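Mavgate Workshop Users, January catch-up
Minutes by me again (my turn, and Senyo Quansah said he would only do it if he could draw them)

Present: Senyo, Alvar Løken, me, and the two new people from the Emby table, who came in at the end of item 1.

1. Last month's minutes
Fine, apart from the spelling of Kaewmanee, which I got wrong in three places. Fixed. Senyo asked if we could keep the meeting under 50 minutes this time. We all said yes.

2. The floor
This took up most of our time! Alvar wants a clear walkway from the door to the black cabinet, and I'm with him. We went over what is sitting out at the moment: the power strip with its white cables, the slatted wood panel that's leaning over, the cardboard box and the crates behind it. Senyo says the panel is staying until he finds out if Puleck will take it back. I said fine, but can it lean someplace else? Agreed, grudgingly. The cables get run along the wall, and Alvar is buying clips (a pack of 20, he'll bring the receipt).
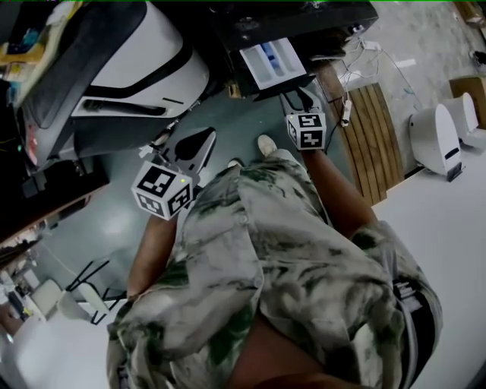 3. Chairs and stools
The black folding chair and the white stool stay for now. One of the Emby people asked if there was anywhere softer to sit, and we laughed, and then we felt bad and put cushions on the list. The crates can go up to the loft once we've checked that the hatch opens all the way.

4. Money
We have 300 in the kitty after paying Kaewmanee for the shelf brackets. Alvar would like to spend a chunk of it on a floor mat. I'd like to see a price first, and so would Senyo. Carried over. Cushions come out of the same pot, and so do the clips.

5. Small parts and where they live

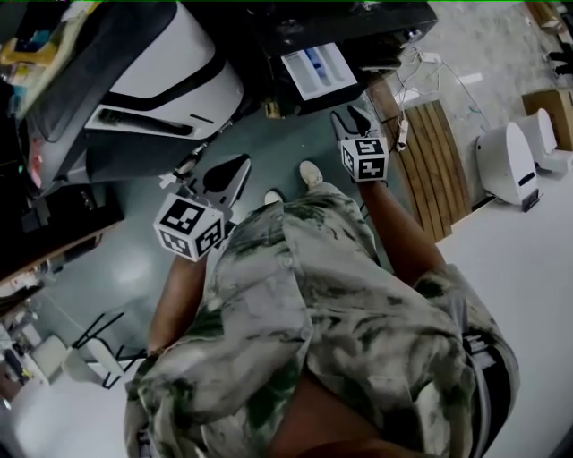

Senyo has been after us to sort the small stuff since before the holidays, and he has a point, I spent half a morning hunting for one hex key. His plan is a home for every type of part, with a label, and whoever empties a bin writes it on the board. We talked about buying a rack from Puleck, but the white piece on the front of the black cabinet already has upright compartments with blue and white things in them, so we'll start there and see how far it gets us. Alvar will do the labels. The dark and reddish bits clustered at the far left get sorted at the same time, and if they're yours, please claim them before we do!

6. Anything else
Keys: two sets out, Senyo has one and I have the other. Alvar wants one too. Yes.
Coffee: we're out.

Next meeting same place, 9 a.m., Alvar to bring the mat prices.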